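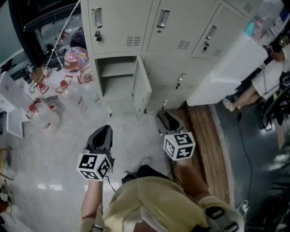 Teaching the arms to do our cleanup - anyone else's lab doing this?

benchrat_tav
Posted February 1, 2018

Hi all, longtime lurker, Tavion here. I work in the prep room at a mid-size testing lab (glassware in, glassware out, plus stocking, plus whatever gets dumped on us). Management signed up with an outfit called Karevent to get a two-armed robot for the dull end of the job, and for the last 20 shifts part of my day has been doing my normal chores with a gripper in each hand so the thing has something to learn from. Open a locker, put something on the shelf, shut the locker, go again. They want 2000 runs before they train anything.

I don't hate it! It's kind of fun for the first hour, and you find out how much your fingers do without asking you. Those little locker pulls are a pain with a gripper. But by the end of a session my forearms are toast, and the regular work is still sitting there waiting for me.

So how did your place handle the time? Ours still counts it as "other duties."

-----

mopandbucket
Other duties, ha. You're training your replacement and they're paying you the same rate to do it. I'd want it in writing what happens to the prep room jobs before I did one more run.

-----

Kourosh G.
I've been through this with a different vendor, so a few things from our side.

We're a dental supply warehouse, Skedier system, and we recorded for most of a winter. No one was let go in my group. What did change is that the easy stuff went to the machine, and the easy stuff was how we caught our breath. Now it's the awkward items all day - odd shapes, sticky doors, anything with a cable on it. My supervisor thought we'd be less tired. We were more tired.

On the time question, ask for a separate code on the timesheet. We got one and it made the hours visible to the people upstairs.

-----

benchrat_tav
Kourosh, that's the part I hadn't thought about. Putting away clean bottles is the closest thing I get to a break. The big jugs with the red caps and the carrying handles, I could do those half asleep.

mop, I did ask. The answer was "nobody's hours are changing this year," which you can read however you like.

-----

mopandbucket
I read it as next year.

-----

hovero_night_shift
Gonna disagree with mop a little. We've had the Hovero cart on nights and I'd fight anyone who tried to take it away. My back is a whole different back. If a machine wants to bend down to the bottom row of lockers 900 times, please, be my guest.

Tavion, do they let you mess up on purpose? Ours wanted the fumbles too, a missed handle and then the second try. Ask, because I was throwing away perfectly good runs for a week thinking they were bad.

-----

benchrat_tav
Ugh, I've been deleting mine. Will ask tomorrow.

-----

Kourosh G.
Also ask for a cap on session length. We settled on 8 runs and then a swap with somebody else, and the wrist complaints pretty much quit. And mop isn't wrong about getting things in writing, I'd just ask for the timesheet code first, it's an easier yes.

-----

mopandbucket
Fine, code first. Then the writing.

-----

benchrat_tav
Deal. Emailed my lead about the code and the swaps, and copied Arabzadeh in HR so it doesn't get lost. Will post when I hear back.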